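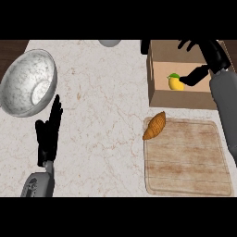 그림 1. 컬로타드(Culotard) 시뮬레이션의 조리대. 오른손이 상자 속 레몬 옆까지 가 있고, 왼손은 볼 가까이에 있다.

레몬을 옮기는 사람들: 급식 준비실의 자동화와 업무 변화
현장 연계 프로젝트 최종 보고서
지도: Aleksandra Witkowska

1. 시작하며

우리 조가 스타드사이드(Stadside)에 처음 간 것은 4월이었다. 스타드사이드는 사무실과 행사장에 아침 도시락과 간식 상자를 보내는 업체로, 우리가 관찰한 곳은 그중에서도 조리 전 단계를 맡는 준비실이다. 과일을 상자에서 꺼내 볼에 담고, 빵을 도마에 올리고, 다 쓴 상자를 접어 내놓는다. 이 업무를 인수인계 문서에서는 "전처리 및 배치"라고 부르고, 준비실에서는 "꺼내기"라고 부른다. 보고서에서는 짧은 쪽을 쓰기로 했다.

회사는 작년부터 꺼내기의 일부를 양팔 로봇에 맡기는 계획을 추진하고 있다. 계획의 이름이 컬로타드인데, 뜻을 물어보면 사람마다 대답이 다르다. 기획팀은 약어라고 했고, 준비실의 최고참 직원은 프랑스 과자 이름인 줄 알았다고 했다. 우리는 약어를 풀어 쓴 문서를 끝내 찾지 못했다.

처음 제출한 연구 계획서의 제목은 "로봇 도입이 작업 시간에 미치는 영향"이었다. 이 제목은 첫 방문 이후 버렸다. 준비실에 로봇이 없었기 때문이다. 로봇은 화면 안에만 있었고, 직원들은 그 로봇을 가르치느라 평소보다 바빴다. 위트코프스카 교수님은 계획서를 돌려주시면서 여백에 "그러면 그걸 쓰세요"라고 적으셨다. 그래서 이 보고서는 그걸 쓴 것이다.

2. 관찰 방법

준비실 직원 11명 전원과 면담했다. 면담은 대부분 오후 2시 이후 휴게실에서 진행했고, 한 번은 냉장 창고 앞에서 했다(녹음 파일에는 주로 냉장고 소리가 들어 있다). 여기에 교육실에서 원격 조종 작업을 참관한 기록과, 회사가 열람을 허락한 작업 일지를 더했다. 일지에는 시연 177건이 적혀 있는데, 비고란의 글씨를 읽을 수 있는 것만 인용했다.

우리 조원 두 사람은 조종도 직접 해 보았다. 결과는 4장 끝에 짧게 적었다. 길게 적을 만한 결과가 없었다.

3. 교육실이라는 곳

교육실은 준비실 옆의 옛 탈의실이다. 사물함 한 줄을 떼어 내고 책상과 화면, 조종 장치를 들여놓았다. 남은 사물함은 그대로 쓰고 있어서, 참관 중에도 누군가 앞치마를 가지러 들어왔다가 조종 중인 동료에게 훈수를 두고 나가곤 했다.

직원은 조종 장치로 화면 속 로봇의 두 팔을 움직인다. 그 동작이 기록되어 시연 한 건이 되고, 시연이 쌓이면 로봇의 동작을 학습시키는 자료로 쓰인다. 조종 장치와 시뮬레이션을 묶어 관리하는 프로그램은 베데르(Beder)라고 한다. 직원들은 이 이름을 사람처럼 쓴다. "베데르가 또 멈췄어", "베데르한테 물어봐" 하는 식이다. 면담 초기에 우리는 베데르 씨의 면담 일정을 잡으려고 한 적이 있다.

화면 속 조리대는 준비실보다 훨씬 좋다. 준비실 작업대는 스테인리스인데 화면 쪽은 옅은 결이 퍼진 대리석이다. 왼쪽에 커다란 볼이 있고, 오른쪽에는 열린 골판지 상자가 놓여 있고, 그 앞에 나무 도마와 크루아상이 있다. 레몬에는 초록 잎까지 달려 있다. 한 직원은 이렇게 말했다.

"여기서 일한 뒤로 잎 달린 레몬은 저 안에서 처음 봤어요. 우리 건 그물망에 들어서 오거든요."

대리석에 관해서는 의견이 갈렸다. 보기 좋다는 쪽과, 저런 데 레몬즙을 흘리면 큰일 난다는 쪽이다. 두 번째 의견을 낸 분께 시뮬레이션에서는 즙이 나오지 않는다고 말씀드렸더니, 그래도 신경이 쓰인다고 하셨다. 이 대답은 나중에 생각보다 중요해졌는데 5장에서 다시 다룬다.

4. 조종이라는 업무

과제는 문장으로 적으면 시시하다. 상자에서 레몬을 꺼내 볼에 담는다. 준비실에서는 이 동작에 이름조차 없다. 옆 사람과 이야기하면서, 가끔은 전화를 어깨에 끼고 하는 일이다.

교육실에서는 사정이 다르다. 상자에는 벽이 있고 로봇의 손가락은 그 벽을 넘어서 내려가야 한다. 손목을 조금 일찍 꺾으면 팔뚝이 상자에 닿고, 늦게 꺾으면 손가락이 레몬 위쪽을 헛짚는다. 레몬은 둥글고, 둥근 물건은 밀면 굴러간다. 면담에서 가장 자주 나온 말은 "어깨가 아프다"였고 그다음이 "내가 평소에 어떻게 하더라"였다.

두 번째 말을 좀 더 살펴볼 필요가 있다. 직원들은 조종이 막히면 화면에서 눈을 떼고 자기 손을 내려다보았다. 허공에서 레몬을 집는 시늉을 해 본 다음 다시 장치를 잡았다. 교육실에 둘 이상이 있으면 다 같이 허공에서 레몬을 집었다. 밖에서 보면 조금 걱정되는 광경이지만, 우리가 본 것 중 업무 지식이 가장 활발하게 오간 순간이기도 했다. 한 직원은 새끼손가락을 상자 바닥에 먼저 대고 거리를 잰다는 사실을 그 자리에서 알았다. 그렇게 몇 년을 일했다고 한다.

안 쓰는 손의 문제도 있다. 오른손이 상자 안에 들어가 있는 동안 왼손은 어디에 두어야 하는가. 준비실에서는 아무도 묻지 않던 질문인데, 조종할 때는 두 팔이 다 기록되므로 정해야 한다. 어떤 사람은 볼 근처에 대 두고, 어떤 사람은 최대한 멀리 치워 둔다. 작업 일지 비고란에는 "왼손 가만히 둘 것"이라는 지시가 있고, 그 아래 다른 글씨로 "가만히 두었음"이라고 적혀 있고, 다시 그 아래에 "너무 가만히 두지 말 것"이라고 적혀 있다. 어느 정도가 너무인지는 일지에 나오지 않는다.

크루아상도 짚고 넘어가야겠다. 레몬 과제에서 크루아상은 하는 일이 없다. 도마 모서리에 걸쳐 있을 뿐이다. 기획팀 설명으로는 관계없는 물건이 곁에 있어도 로봇이 맡은 일을 하도록 만들려는 것이라고 한다. 직원들은 이 설명을 납득했지만 도마 밖으로 삐져나온 빵을 그냥 두고 보기는 힘들어했다. 규정상 과제와 무관한 물건을 건드린 시연은 버린다. 그런데도 일지에는 "크루아상 바로 놓음"이라는 폐기 사유가 여러 번 나온다. 위생 교육을 충실히 받은 결과라고 해석할 수 있겠다.

우리 조원들의 조종 결과는 다음과 같다. 한 명은 레몬을 상자 구석으로 몰아넣은 뒤 다시 꺼내지 못했다. 다른 한 명은 볼을 밀었다. 옆에서 보던 직원이 "학생들은 공부를 해야지"라고 평했다.

5. 사람들에게 달라진 것

5.1 시간표

가장 먼저 바뀐 것은 근무표다. 예전에는 오전 작업이 끝나면 정리와 다음 날 준비가 이어졌다. 이제 그 사이에 조종 시간이 들어갔다. 회사는 이것을 "앉아서 하는 업무"로 분류했고, 무릎이 좋지 않은 직원들은 처음에 환영했다. 한 달쯤 지나자 환영하던 사람들이 목이 아프다고 했다. 몸의 부담이 줄었느냐는 질문에 어느 직원은 "위로 올라왔다"고 답했다.

정리와 다음 날 준비가 사라진 것은 물론 아니다. 그 일은 조종 당번이 아닌 사람에게 넘어갔다. 면담에서 불만이 가장 구체적이었던 대목이 여기다. 로봇이 일자리를 가져갈 것이라는 걱정은 대체로 막연한 말로 나왔지만, 누가 앉아 있는 동안 누가 싱크대를 닦았는지에 관해서는 모두가 날짜까지 기억하고 있었다.

5.2 잘하는 사람의 순서

준비실에는 손이 빠른 순서가 있고, 다들 그 순서를 안다. 교육실의 순서는 달랐다. 손이 가장 빠르기로 이름난 직원은 조종을 힘들어했다. 실제 손의 속도로 장치를 움직이면 화면 속 팔이 따라오다가 물건을 치고 지나간다. 반대로 늘 느리다는 말을 듣던 직원의 시연은 폐기되는 일이 드물었다. 기획팀은 이분의 시연을 신입 교육용으로 따로 모아 두었다.

당사자는 이 변화를 담담하게 받아들였다. "느린 게 아니라 일정한 거라고 예전부터 말했는데, 이제 파일로 증명됐죠." 손이 빠른 직원은 면담에서 이 주제를 세 번 꺼냈다. 세 번 모두 우리가 묻지 않았을 때였다.

5.3 설명하는 일

직원들은 이제 기획팀 회의에 번갈아 들어간다. 레몬을 어디에 둘지, 상자를 어느 쪽으로 돌릴지 의견을 내는 자리다. 3장에서 레몬즙을 걱정한 분도 회의에서 같은 이야기를 했다. 실제 상자에는 가끔 터진 레몬이 섞여 오고, 사람은 집는 순간 손끝으로 알아채고 골라낸다는 것이다. 화면 속 레몬은 터지지 않으므로 이 동작은 시연 어디에도 기록되지 않는다. 회의록에는 "터진 레몬: 추후 검토"라고 남았다.

우리는 이 한 줄이 준비실의 앞날을 꽤 정확하게 예고한다고 본다. 로봇이 멀쩡한 레몬을 맡으면 사람에게는 터진 레몬이 남는다. 지금은 멀쩡한 것 사이에 가끔 끼어 있어서 견딜 만한 일이, 그것만 모아 놓으면 다른 일이 된다. 면담에서 이 점을 물었더니 직원들은 우리보다 먼저 생각해 둔 듯했다. 장갑을 더 좋은 것으로 바꿔 달라는 요청서가 벌써 작성되어 있었다.

5.4 평가

조종 시간에는 시연 건수가 자동으로 집계된다. 준비실에는 이런 집계가 없었다. 반장이 눈으로 보고 "오늘 좀 늦네" 하면 그것이 평가였다. 회사는 건수를 인사에 쓰지 않겠다고 공지했으며, 우리도 쓰였다는 증거를 찾지 못했다. 다만 교육실 화면 구석에는 목표가 100으로 설정된 막대가 항상 떠 있다. 설정한 사람이 누구인지 물었더니 베데르의 기본값이라고 했다. 기본값을 끌 수 있느냐는 질문은 기획팀이 메모해 갔다.

막대의 영향은 작지 않아 보인다. 막대가 거의 찬 날에는 조종 당번이 쉬는 시간을 건너뛰는 모습을 몇 차례 보았다. 아무도 시키지 않았다는 점을 면담에서 다들 강조했다.

6. 비교: 요코야마 지점

같은 회사의 요코야마(Yokoyama) 지점은 컬로타드에 참여하되 방식이 다르다. 직원이 돌아가며 조종하는 대신 전담자 두 명을 두었다. 우리는 방문하지 못하고 화상으로 전담자와 이야기했다. 그곳의 장점은 싱크대를 둘러싼 분쟁이 없다는 것이다. 단점은 전담자가 준비실 사람으로 여겨지지 않게 되었다는 것이다. 점심을 같이 먹느냐고 물었더니 시간이 안 맞는다고 했다. 시간이 왜 안 맞는지는 두 사람의 설명이 서로 달랐다.

지점이 지금까지 모은 시연은 약 700건이라고 한다. 스타드사이드 본점 기획팀은 이 숫자를 자주 언급한다. 본점 직원들은 그 지점 시연에 레몬이 몇 개나 들어가느냐고 되묻는다. 그쪽은 주로 빵 과제를 하고, 빵은 굴러가지 않기 때문이다.

7. 제안

관찰을 바탕으로 회사에 전달한 제안은 다음과 같다.

조종 당번이 있는 날의 정리 업무를 근무표에 따로 적을 것. 지금은 적혀 있지 않아서 먼저 눈이 마주친 사람이 한다.

화면의 목표 막대를 끄거나, 끌 수 없으면 가릴 것. 한 직원이 이미 포스트잇으로 시험했고 반응이 좋았다.

상한 과일을 골라내는 동작처럼 시뮬레이션에 없는 업무를 목록으로 만들어, 로봇이 들어오기 전에 누가 얼마나 맡을지 정할 것.

왼손에 관한 지시를 하나로 통일할 것.

8. 한계와 이후

우리는 실제 로봇이 준비실에 들어온 모습을 보지 못했다. 도입 시점은 면담할 때마다 조금씩 뒤로 갔고, 마지막으로 들은 답은 "바닥 공사 끝나고"였다. 따라서 이 보고서는 자동화 이후의 변화보다는 자동화를 기다리며 이미 생긴 변화를 다룬 것으로 읽어 주기 바란다. 면담 대상이 한 준비실에 한정된 점, 조원들이 중간부터 직원 식당에서 밥을 얻어먹은 점도 밝혀 둔다.

중간 발표에서 위트코프스카 교수님은 직원들이 자기 일을 가르치는 대가를 따로 받느냐고 물으셨다. 그때 우리는 답을 몰랐다. 확인해 보니 조종 시간은 일반 근무로 처리되며 별도 수당은 없다. 기획팀은 검토 중이라고 했고, 직원들은 검토 중이라는 말을 들은 적이 있다고 했다. 다음 학기에 이 과제를 이어받는 조가 있다면 여기서부터 시작하면 된다. 면담 질문지와 일지 사본은 학과 사무실에 맡겨 두었다.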